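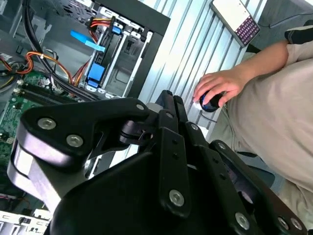
Where should you start when an old desktop PC is full of dust?

With the power off at the wall and the side panel off, and then at the top of the case, working downwards. Dust falls as you loosen it, so if you do the bottom first you'll only be doing it again.

Right, that's the short version. The long version is what follows, because I spent most of a Saturday in June cleaning out a desktop I bought at the Drallarcombe car boot sale and I learned a few things by doing them in the wrong order first.

The machine is a plain black tower, heavy as a paving slab, and it sounded like a hairdryer every time I opened a web page. I'd been told it was "hardly used". Well. There was a mat of grey fluff across the front intake thick enough to lift off in one piece, like the stuff you peel out of a tumble dryer.

What you need

A crosshead screwdriver, medium size. A soft brush - I use a 2 inch paintbrush from Rollska that has never been near paint, and it's brilliant, get one. A can of compressed air or one of those little electric blowers. Cotton buds. Isopropyl alcohol if you're going to take the processor cooler off, and a small tube of thermal paste to put back afterwards. A pot or an old muffin tin for screws. A dust mask if you're the sneezy sort (I am). And a table you can walk all the way round, if you've got one, because turning a tower over and over gets old quickly.

Don't use the household vacuum cleaner inside the case. The nozzle can build up static, and it's also very good at swallowing small things. I do use it on the floor afterwards, and to catch the cloud when I'm brushing outside panels, but it stays away from the boards.

Before you open anything

Shut the computer down properly. Switch off at the socket, switch off at the back of the power supply if there's a rocker switch there, and pull the lead out. Then press the power button on the front and hold it for a few seconds, which drains what's left. Sometimes the fans give a tiny twitch when you do this and it's quite satisfying.

Take a photo of the back before you pull the other cables. I know you think you'll remember which monitor socket you used. I thought that too, and then spent ten minutes wondering why I had a black screen, because I'd plugged it into the motherboard and the machine has a separate graphics card.

If the tower's been in a cold garage, let it come up to room temperature indoors for a good while first.

Getting the side off

Most towers have two screws at the back edge of the side panel. You want the left-hand panel as you look at the front of the machine, at least on nearly every case I've met. Undo the screws, slide the panel backwards, and it should swing out. If it doesn't move, don't lever it with the screwdriver! Look for a third screw or a catch. Mine had a catch under the top lip, hidden by dirt, and I'd already scratched the paint by the time I found it.

Lay the case down on its other side so the motherboard is flat and facing up at you. Everything's easier like this. You can see in, screws don't drop down behind the drive cage, and the whole thing can't tip over.

Touch a bare metal part of the case before you touch anything else, and do it again whenever you've been off to make tea. I have a wrist strap as well (it came from Rizvi in a bag of bits with some cable ties) and I wear it when I remember.

The dry clean

If the weather's decent, carry the case outside for this. A patio or a doorstep is fine. I did the first one I ever cleaned in the spare bedroom and the curtains were never quite the same.

Stand it upright again for the brushing and blowing, and go in this order:

1. Top vents and any fan up there. Brush the mesh from both sides.

2. Rear fan. Hold the blades still with a finger while you use the air. If you let a fan spin freely in the blast it goes far faster than it was made to, and that's not kind to the bearings.

3. The processor cooler. Short bursts between the fins, from more than one angle. This is where the worst of it hides, usually packed in under the fan where you can't see it. On mine I unclipped the fan and found a felt blanket underneath.

4. The graphics card, if there is one. Same again, hold the fan.

5. Memory sticks and the rest of the board. Light brushing only, and keep the metal collar of the paintbrush away from everything.

6. The front intake. Pull off the front panel if it comes off - most just clip - and wash any foam or mesh filter in warm soapy water. It must be bone dry before it goes back, so do this bit early on and leave it on the radiator or a sunny windowsill.

7. The power supply, from the outside only. Blow through the vents and leave it at that. Please don't open it. There are parts in there that can hold a nasty charge long after it's been unplugged, and there's nothing inside worth the risk.

8. The floor of the case, last. It'll be full of everything you've knocked down from the other seven.

Keep the air can upright. Tip it and it spits freezing liquid, and you'll leave frosty patches all over the place.

Should you redo the thermal paste?

If the machine's more than a few years old and still gets hot or noisy after the dusting, I would. It's less frightening than people make out. Run the computer for five minutes first so the old paste softens, then shut down, unplug, and do the button-holding thing again.

Loosen the cooler screws a bit at a time, going corner to opposite corner. Don't yank. Give it a gentle twist left and right until you feel it let go, then lift. Some processors will come up with the cooler if you pull straight, and then you've got bent pins and a bad afternoon.

Wipe both surfaces with kitchen roll for the worst of it, then cotton buds and alcohol until they come away clean. A blob of new paste the size of a pea in the middle is enough. I've tried spreading it with an old bank card and I've tried leaving it to squash out by itself, and I couldn't tell you any difference. Put the cooler down squarely, do the screws up corner to opposite corner again, and - this is the one I always forget - plug the cooler fan back in.

Cables while you're there

I can't leave a rat's nest alone. If there are loose power leads dangling across the middle of the case, tuck them behind the drive cage or along the edge and put a reusable tie round them. Don't pull anything tight. You only want a clear path from the front fan to the back one. I get my ties from Kistville, the fabric hook-and-loop kind, and they come off again without scissors, so there's no snipping near wires.

Give each plug a gentle push while your hand's in there. I found the lead to one of my drives half out.

Putting it back together

Filter dry? Front panel on? Nothing left in the muffin tin? Then plug in the power, the monitor and the keyboard and switch on with the side panel still off, keeping your fingers, hair and sleeves well out of it. You're just looking to see that the fans turn. If all's well, switch off, unplug, put the side panel back and screw it up finger tight plus a touch.

If nothing happens at all, check the rocker switch on the back. It's nearly always the rocker switch. After that, reseat the memory: push the clips open, lift the sticks out, press them back in until they click. One beep and a picture and you're away.

For the curious, the processor fan on mine was idling at 3,827 rpm before I started (there's a little readout in the BIOS screen) and it settled at 804 afterwards. I can hear the clock in the kitchen again!

How often?

Once a year for most people, twice if you've got pets or the tower lives on carpet. Getting it up off the floor makes a big difference, even if it's only on a bit of shelf. I do a quick brush of the front vents whenever I hoover the room, with the machine off, and that seems to hold back the worst.

Next time I want to have a go at swapping the old hard drive for a solid state one, so I'll write that up if it goes all right.

Filed under: Fix It At Home, Computers & Gadgets

We use cookies to remember your settings and see which pages get read. Accept / Manage choices

Contact | Back to top | © All words my own, please ask before copying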